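Erano at home: a rack-tending arm, simulated first
Speaker notes, workshop evening, Thursday
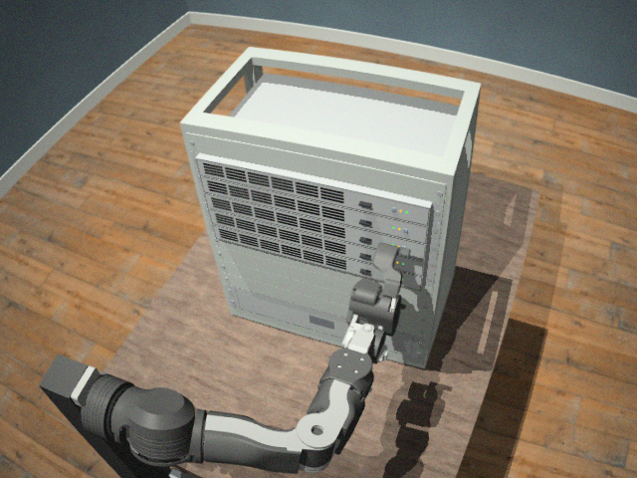
2 min read

Start with why simulation. The Erano arm is being built in the shared workshop at Tundley and the bench is only free after six. The rendered rack takes a pull attempt at any hour and costs nothing when a latch snaps.

Latches. One per server, all in a column, same distance from the rail. The gripper comes in from the lower left, so the bottom two units are the easy reach. Say that the top unit is still the problem - the elbow runs out of travel before the wrist is square to the front.

Numbers slide. 3,129 simulated pulls to date. 83 ended in a collision with the rail. Reach limit set at 550 mm from the shoulder. Do not read the table out.

Lighting. Gwendolyn Iwasaki will ask about shadows. Answer: the cabinet and the arm both cast them on the rug, and we kept them in so that the vision code cannot rely on flat light. Floor texture is randomised between runs, rack position is not yet.

Hardware. Wrist plate takes four bolts. Sun-ja Ban cut the first bracket 2 mm short, second one fits. Seidu Aryee has the shoulder bearings on order - no date.

Pause for questions here, before the controller section. Yoon-hee Gil takes over at the wiring diagram. Remind her the clicker skips.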